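A visit to the Wirkberg demonstration hall: two kits for small packing work

April 20, 2024

I work for a small company that packs mixed food boxes. We put cans, jars and small tubs in cardboard boxes by hand, and we have been thinking for a long time whether a machine could take over a part of this. So when the hall in Wirkberg announced an open day for table robots, I asked my manager for one free day and the train ticket, and I got both. In this report I write what I saw, mainly for my colleagues, but also for other people who have the same question as we have.

The trip and the building

Wirkberg is not a large place and the hall is a twenty-minute walk from the station, the last part uphill. There is a bus, but it goes once an hour and I missed it. The entrance was free with registration. At the desk I received a paper badge, a plan of the floor and a coupon for one coffee. The plan had the stands in a different order than in reality, so I lost some time at the beginning.

Downstairs there were the larger machines, mostly for pallets. They are impressive but they have nothing to do with our work, and I stayed there only to eat my sandwich. The stands for smaller companies were on the upper floor. I wanted to see two of them: the table kit from Ivside and the rental service from Pretorius.

The Ivside table kit

Ivside sells a set for one work place. It has an arm, a gripper with two fingers, a small camera near the gripper, the control box and the software. You bring your own table. The set is sold to companies who don't have an automation engineer, and this is exactly our case, so I asked many questions and I hope I was not too annoying.

The demonstration was about picking up round containers from a table and putting them in a tray. The person from the company explained first how a new product is taught. You guide the gripper to the product by hand, you close the fingers, you lift, and you repeat this from different sides. For one new can they recommend 50 repetitions. It is a boring job, but it doesn't need special knowledge. I tried it myself for a few minutes. The arm is easy to move, only near the end of its reach it becomes stiff and you must push more than I expected.

After that they let the arm work alone. I was standing close to the barrier and could follow the movements well. The approach to the product is slow, slower than I would do it by hand, and just before closing the fingers there is a short stop. I asked if this stop can be removed. It can be made shorter in the settings, but they don't advise it for products that stand close together.

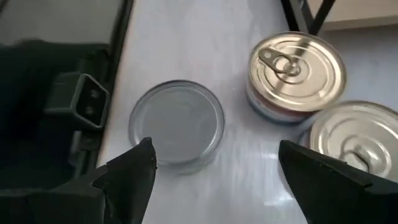 Products that stand close together are for us the most important point. In our packing room the cans come out of the carton side by side, and there is very little room for a finger between them. The answer I received was fair, in my opinion. The gripper needs free space on two sides of the can. If there is no free space, the software looks for another direction, and if it doesn't find one, it leaves the can and calls the operator with a sound. There is also a function to push a can a little to the side first. It was not part of the demonstration, so I can't say how good it is.

My second question was about shiny lids. At home I have had trouble even to take a normal photo of a can, because the lamp is always in it. They told me that the camera uses mainly the outline of the product and less the surface, and that it helps to teach the same product under different lamps. They advised not to put the table under a window. Our packing table is under a window, so we would have to move it, and then also the power sockets become a topic.

I also asked about containers with no metal, for example our tubs of olives with the soft wall. With these the force of the fingers must be set lower. It is one number in the settings for each product. If you forget it, the tub is squeezed and the lid can come off. I appreciated that they said this openly.

Some practical details which I wrote down:

The arm can carry 5 kilograms with the gripper included. Our heaviest can is far below this.

The fingers are exchangeable. You loosen two screws, and the key is in the box. Wider fingers cost extra.

The fingers can be wiped with a damp cloth, but the arm is not made for a washing area. For us it's acceptable, we only handle closed products.

The software speaks English and German. The menu was clear to me, with large buttons, but the messages for errors are long and technical. One of them I read three times and still didn't understand it.

Training for two employees is included in the price and takes place at their office or by video. I would prefer the office.

There was one failure during the time I was there. The arm closed the fingers beside a can, went up with nothing and then stopped with the sound. The operator pressed one button and it tried again, and the second time was good. I don't see this as a big problem, but in a packing room with one person and a lot of other noise, somebody must hear the sound. A lamp would be better. A lamp exists as an option.

The Pretorius rental service

Pretorius doesn't make robots. They rent them, also the Ivside kit, and they do the teaching for you. You send them a box with your products, they prepare everything in their workshop, and then they come with the ready system and put it on your table. The shortest contract is 6 months. After this time you can return it, continue or buy.

The stand was very small, only a table with brochures and a screen with a film, and I had to wait until another visitor was finished. The conversation was good, but I noticed that many answers started with "it depends on the product." It is probably true, but it is difficult to write it in a report. They offer a test before the contract: you send up to 65 pieces of your products, and you get back a written result with a film of every product. The test has a price, and the price is taken off from the first month if you sign.

What I didn't like is the point with new products. If we change a supplier and the new can has another size, we either teach it ourselves, and then it is outside of their guarantee, or we send it to them and wait. In a normal year we change our assortment in spring and before the winter holidays. I asked them how long the waiting is and they wanted to look at our product list before answering. I will send it.

A talk by Nasov

In the afternoon there was a talk from Nasov, a maker of kitchen sauces who has had two table robots for more than a year. The room was full and I was standing at the back near the door, so I didn't hear all of it. The most useful part for me was about the people. In the beginning the employees were putting the jars in nice rows for the robot, because they wanted to help it, and with this they lost the time that the robot should save. Now they have a simple guide rail on the table, made in their own workshop, and the jars go along it with enough distance.

They also said that the first month was slower than the work by hand. The speaker showed a curve for this, but without numbers on the side, and a visitor in the first row asked for the numbers and didn't get them.

My opinion for our packing room

For the mixed boxes I don't think we are ready. There are too many different products in one box, and the order changes every week. For the single line, where we only put the same can in a tray, I believe that the Ivside kit could work if we give the cans more space on the table and move away from the window. It would not be faster than our people. It would work during the hours when we have nobody for this place.

I suggest that we do the paid test at Pretorius first, with our three most common cans and the olive tub. I brought the brochures and the price lists with me, they are in the blue folder on the shelf in the office. The price list from Ivside is without tax and without the table.

For anyone who wants to go to the next open day: register early for the talks, take the bus if you can catch it, and eat before. The cafeteria had only soup left at one o'clock. The stands on the upper floor are more quiet in the morning, and the people there have more time to explain. The last train back with a good connection leaves at ten past five, and from the hall you should start walking at half past four.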